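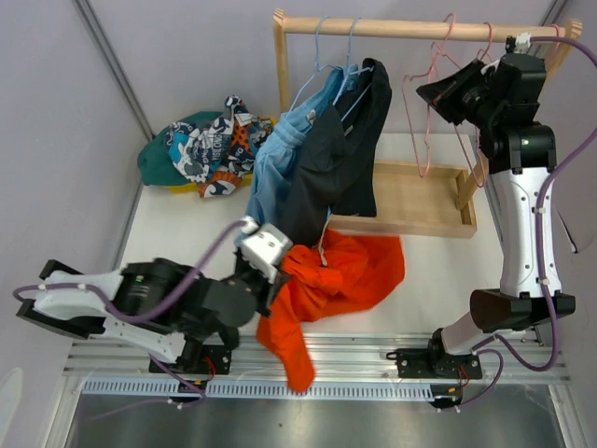 Garment station, both arms at work. Orange-red shirt on the table, two pink hangers still free.

Open day planning group – minutes, August 2024

Chair: Rami Farah. Notes taken during, tidied after lunch. Apologies from the Grulton side, train trouble.

1. Last minutes
Agreed. One fix, the January item on parking should say Kerekes lot, not Gesow lot.

2. Demo visit to Isness
Group went over to see the hanging demo before we book it for the open day. Two arms, one each side of a white table, wooden rack across the middle. Left arm takes hold of the shirt, right one works up at the rod. General feeling – good, people will stop and watch. Slower than some expected. Rami thinks slow is fine, gives the presenter time to talk.

Clothes: keep the bright shirt, reads well from the back of the room. Dark navy one does not, hard to see what is going on with it. Isness asked if we can bring our own clothes. Yes but no buttons please, and nothing with sequins (asked twice).

Question re how many hangers on the rod at once. Left with Isness.

3. Numbers and slots
200 sign-ups so far. Groups of 18 max at the table, 21 was tried on the visit and the back row saw nothing. Slots every half hour, first one at 10. School groups get the morning. Walk-ins after 2 only.

4. Room
Gesow hall still first choice. Power on the wrong wall, needs a cable run and floor covers. Kerekes to quote. Rope line in front of the table, nobody leans over the rail. Isness operator stays by the stop button the whole time, thats their rule and we are happy with it.

Screen above the table – discussed, not decided. Cost.

5. Handout
One page, draft too long. Cut the history part. Grulton want their logo bigger, no.

6. Actions
Rami – confirm booking with Isness, ask about the hangers
Kerekes – quote for cable run
Grulton – shorter handout, send round before next meeting
All – bring old shirts, plain colors, clean

7. AOB
Coffee for visitors, yes. Lunch, no. Name badges to be orderd.

Next meeting same room, date by email.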